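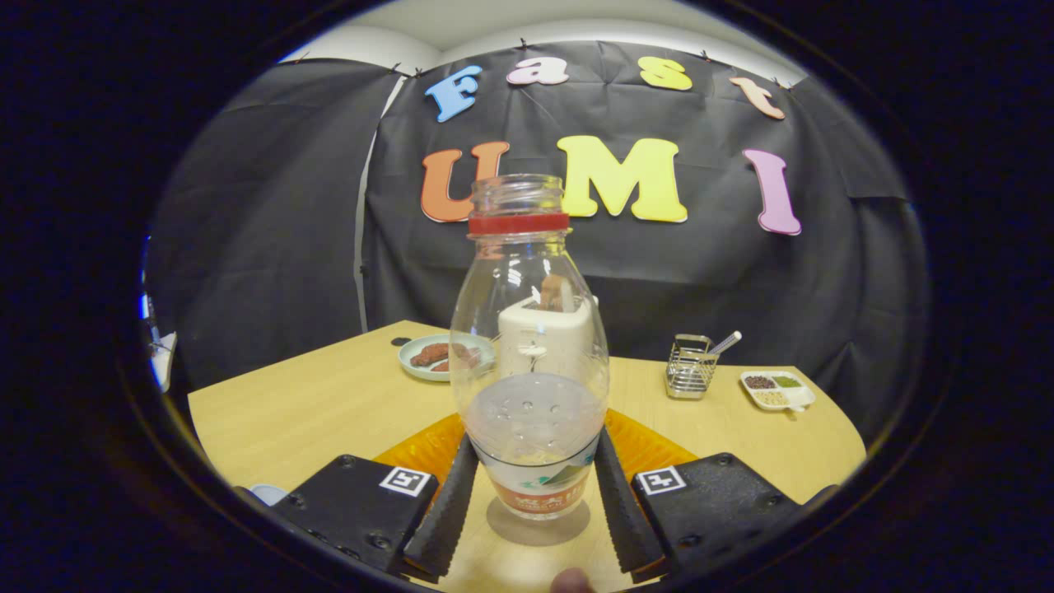 1/ Tamper bands. The cap comes off, the band stays on the neck below the threads. On a clear bottle with a red band it is easy to spot, and most people still leave it there.

2/ Band and bottle are usually different plastics. Caps and bands tend to be polypropylene or HDPE, clear drink bottles are PET. In a wash tank the first two float and PET sinks, so a plant can separate them after grinding.

3/ That covers curbside. It does not cover the Jurkingate drop-off, where I take mine. They want clear PET in one bin, caps and bands in another, labels wherever they are.

4/ Removal: side cutters, one snip, peel. Cut away from the threads if you plan to reuse the bottle. A knife works but slips on the curved shoulder.

5/ Did 131 bottles in February. Longest part was labels. Wraparounds with a glue strip come off in one pull if you slit them along the seam. Full-glue paper needs a soak, 18 minutes in warm water.

6/ Leave caps off until the inside is dry. A capped bottle with a spoonful of water in it stays wet for weeks.

7/ Storage is a Selton crate, holds 21 of the half-liter size standing up. Bands go in a jar.

8/ Next: whether the Quiroga site takes green PET. Their sign and their website disagree.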